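3.2 Materials and setting

The second part of the study concerned the clearing of mixed light waste from a single work surface into a single receptacle. Table clearing of this kind is usually treated in the household waste literature as a preliminary to sorting, and its duration is folded into the sorting time. Lambrechts argued against this practice in the Jaltus survey, on the grounds that the composition of the surface load affects the two stages differently. We follow that argument and report clearing separately.

The surface was a white folding table with a pale top and a dark edge band. The receptacle was a round black wastebasket placed on the tiled floor near the table. No second container was provided, and recyclable and residual items were not separated at this stage. The room was otherwise left in its ordinary state of use.

Each load was drawn from a stock of used packaging collected at the Balel site in November. Items were assigned to four classes: rigid containers, board and paper, flexible film, and small dense objects. The last class was added after the pilot, in which small metal parts were found to behave unlike any of the packaging classes. Items were put down by hand in an irregular pile, and no attempt was made to prevent overlap. A sheet of paper lying over or under another item was left as it fell.
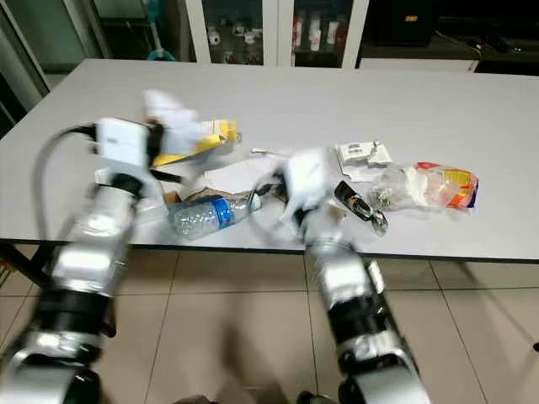
Overlap proved to be the main difficulty in coding. When a piece of cardboard is partly covered by paper, the two may be removed together or one after the other, and the count of removals differs accordingly. We scored a removal as one event whenever the items left the surface together, regardless of how many classes were involved. Joint removals were flagged and are excluded from the class-level figures in Section 4, but they are retained in the totals. In all, 1,672 removals were scored, of which 1,628 involved a single item. The remaining joint removals were dominated by pairs of paper and board.

Flexible film requires a further remark. Snack wrappers and clear bags have no stable shape, and the area they occupy on the table changes whenever a neighboring item is moved. For this reason the initial footprint of each load was measured once, before clearing began, and was not updated. A bag with something inside it was assigned to the film class, and its contents were ignored. Chmielewska coding, which assigns such items by weight, would place some of them elsewhere. The effect of this choice was checked on a subset of 33 loads and did not alter the ranking of the classes.

Plastic bottles were entered as rigid containers whether or not the label was still attached. Small cartons with torn flaps were entered as board. Items that left the table but came to rest outside the wastebasket were recorded as misses and were left on the floor until the end of the trial, when they were gathered and returned to the stock.

The wastebasket was fitted with a transparent liner. Its position relative to the nearest table leg was set at the start of a session and checked between loads. The contents were removed when the fill reached the level specified in the Levenier protocol, so that a given load could begin with an empty liner or with material from an earlier one. Fill at the start of each load was therefore recorded as a covariate.

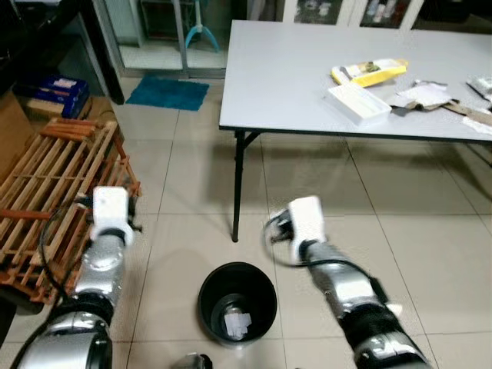
Figure 3. Wastebasket and folding table during a clearing session. A few crumpled scraps of white paper lie on the liner; packaging and paper remain on the table.

Low initial fill has one practical consequence for the measurements. Crumpled paper dropped onto a nearly empty liner compresses very little, and the apparent fill rises quickly over the first items. It then levels off as heavier items settle on top. Visual estimates of fill made early in a session should accordingly be read with caution, and errors of up to 10 percent were accepted between coders. Larger disagreements were resolved by weighing the liner and its contents. The weights are used in Section 4.1 in place of the visual estimates wherever both are available.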